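Física de la vida cotidiana. Apuntes del tema 4: ondas estacionarias en la cocina
Grupo de tarde, 12 de octubre de 2026

¡Empezamos el bloque que más me gusta del curso! Venimos de las cuerdas y los tubos de órgano, así que ya sabéis lo que es un nodo y lo que es un vientre. Hoy lo mismo, pero con ondas electromagnéticas y en una caja de paredes metálicas que casi todos tenéis en casa.

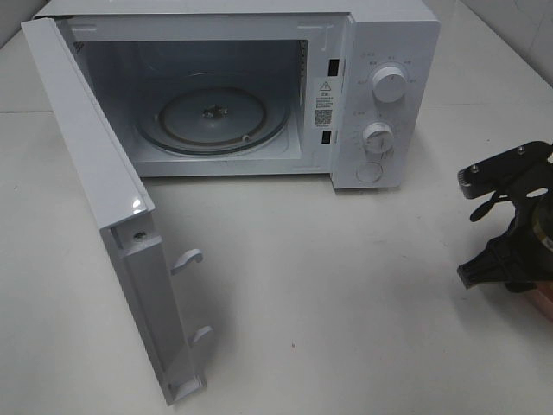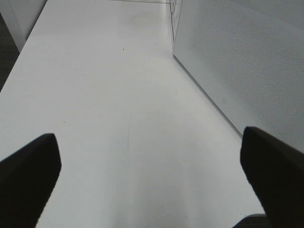

Milagros Lorente preguntó nada más empezar si no sería más lógico que el campo llenara la cavidad por igual, como el aire caliente llena un horno. Buenísima pregunta, y la respuesta ocupa casi toda la sesión.

4.1 Por qué se forma el patrón

Una onda que llega a una pared conductora se refleja. La reflejada se suma a la incidente y aparecen puntos donde el campo eléctrico es siempre nulo (nodos) y puntos donde oscila con amplitud máxima (vientres). En una dimensión, la distancia entre dos nodos consecutivos es media longitud de onda. En tres dimensiones hay varios modos a la vez y el dibujo se complica muchísimo, pero la idea de fondo es la misma que en la cuerda de guitarra.

Por eso se hace girar la comida: el plato pasea cada trozo por zonas de campo fuerte y de campo débil. El centro del plato apenas se desplaza, y de ahí el corazón helado de tantas lasañas.

4.2 Cuentas

Frecuencia habitual del magnetrón: 2,45 GHz.
Longitud de onda: λ = c / f = (3,00 · 10^8 m/s) / (2,45 · 10^9 Hz) = 0,122 m
Distancia entre vientres: λ / 2 = 6,1 cm

Fijaos en lo bonito que es esto: ¡una longitud de onda que se mide con una regla escolar! Con la luz visible haría falta una red de difracción.

4.3 Práctica para casa (por parejas)

Retirad el plato giratorio y el soporte de rodillos. Poned una fuente llana apta para microondas, cubierta con una capa fina de chocolate rallado o de queso en lonchas, de modo que no gire. Calentad en tramos cortos y parad en cuanto veáis los primeros puntos fundidos. Medid la distancia entre centros de puntos vecinos, multiplicad por dos y por la frecuencia que figure en la placa del aparato.

Anotad al menos cinco distancias, con su incertidumbre. Nada de papel de aluminio, y el horno nunca en marcha vacío.

El año pasado Ferenc Bognár y Trudy Lockyer obtuvieron 3,1 · 10^8 m/s con una tableta de chocolate y una regla de plástico. ¡Un error del 3 %! Otros grupos se fueron bastante más lejos, casi siempre por medir entre manchas que no eran vecinas.

4.4 Un error muy extendido

Se lee a menudo que 2,45 GHz es «la frecuencia de resonancia del agua». No lo es. El agua líquida absorbe en una banda muy ancha, con el máximo bastante por encima (cerca de 20 GHz a temperatura ambiente). Las moléculas, que son polares, intentan seguir el campo alterno y ceden esa energía a sus vecinas. El hielo absorbe mucho peor, y de ahí los tiempos de reposo al descongelar.

Para pensar: ¿qué pasaría con la separación entre vientres si el horno trabajara a 915 MHz? ¿Cabrían dos en una cavidad de 33 cm de ancho?

Entrega: una hoja por pareja, con la tabla de medidas y el cálculo de c. Las dudas sobre incertidumbres, a Sulastri Osman en la tutoría del grupo.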